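Chapter 4
Small Presses and the Strange Tale

A ghost story rarely reaches us straight from its author's desk. Somebody printed it, let it go out of print, and (if we are lucky) somebody else dug it up again! This chapter follows that second person: the reprint editor. Our main case is Idahosa, a press run by Carmela Marín and Musa Ogundipe, whose first book was a run of 102 copies of Mwanahawa Gachanja's The Salt Stair, sewn by hand and sold by post.

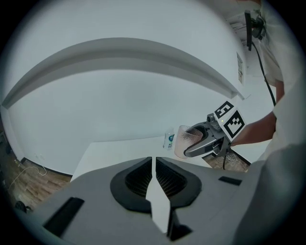

4.1 Finding a lost text

Gachanja's tales first came out in a Drarnham monthly called Fleroseo, and what a joy it is to read them there, squeezed in between seed adverts and chess problems. Marín traced 10 of them. Two exist in different versions, and in one the ghost is missing altogether, so she had to choose – and her choice changes the whole book. Keep this in mind when you reach the extract on the locked ferry. 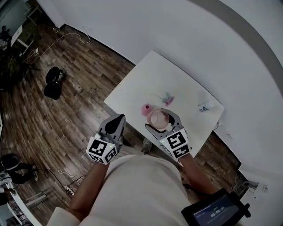

Fig. 4.2 A cup held over a white table.

4.2 Who buys them?

Collectors came first, then students, then anyone who loves a good shiver. The second printing ran to 426 copies, with a lively preface by Mansa Sulemana which we look at next.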